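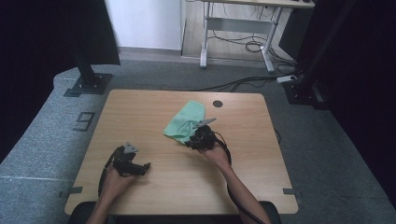
The mint green cloth on the small table, all in a crumple.

Stallport Letter > Around the House > Cloths and Linens

The green cloth, and how I finally got my folding under control

I promised last time that I would write about cloths, and a few of you wrote back asking if I was serious. I was! I have 31 of them in the house right now (I emptied every drawer and laid them out on the bed, so that number is solid) and for years they lived in one big wad under the sink. You reached in, you pulled, and four came out with the one you wanted.

The mint green one is my favorite. It came in a pack of 3 from Dagdag, the little housewares place near the Stallport ferry lot, and I bought it for the color and nothing else. It has turned out to be the cloth I grab for everything – wiping down the counter, drying the big salad bowl, wrapping around a loaf when I take bread over to my sister's. So it gets washed constantly, and it comes back from every wash in a heap.

My old way was to fold in the air, standing up, holding two corners under my chin. It works for bath towels if you have long arms. With a small cloth you end up with a sort of lopsided triangle, and then you put it away like that and tell yourself it's fine. What changed things for me was using a table. A low one is best, with nothing else on it, and light wood is nice when your cloths are colored because you can see the edges so clearly.

So, the way I do it now. Drop the cloth on the table however it lands and don't try to shake it out first. Look for a corner. There is nearly always one flopping out of the pile somewhere, and that's the one you want. Hold the rest down lightly with one hand and draw the corner toward you with the other, slowly, and most of the bunching comes out on its own. Then find the next corner along that same edge. Once you have two corners on one side the cloth is basically flat and you can smooth it from the middle out with the side of your hand.

After that I fold in half, in half again, and then in thirds, so it stands up on its end in the drawer. My drawer is a Plidora one with the shallow front, and a thirds fold just clears it. If yours is deeper you can skip the thirds and lay them flat. I do the dish towels the same way but I stop at two folds, otherwise they get too fat and the drawer sticks.

One thing about tables with a cord hole in the top, like the little round one near the back of this table. Keep the cloth clear of it while you're smoothing. I have poked a corner down a hole like that more than once and then wondered why my edge wouldn't line up.

I got through all of mine in one afternoon in November with the radio on, and seven went straight to the rag bag. The rest fit in a single drawer with room left over, and I've had to be quite stern with myself about going back to Dagdag, where they now have the same pack in a mustard yellow.

Next time it's fitted sheets, which I have been putting off. If you have a method that works on a queen size, please send it in before I start!

Recent items
Jalen bread baskets, one year on
What to do with 95 odd buttons
Getting candle wax out of a table runner
Drawer liners that stay put
Your letters: the great pillowcase question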